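Drekanari grab junior footy flag in a thriller

2025-06-13

Four points in it. Drekanari held off Nishimura in front of 1,173 at Wiser Oval, and the home mob were on their feet for most of the last quarter.

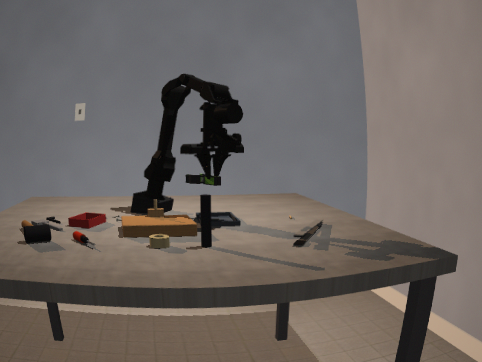
Nishimura led at every change but kicked themselves out of it late. So-yul Ji marked on the siren side, went back, slotted it - first goal of her season. Coach was rapt, could hardly get a word out afterwards.

Nishimura lose their ruck for the Nerkora game with a crook ankle. Draw for next round is up at teh clubrooms, gates open early, canteen cash only.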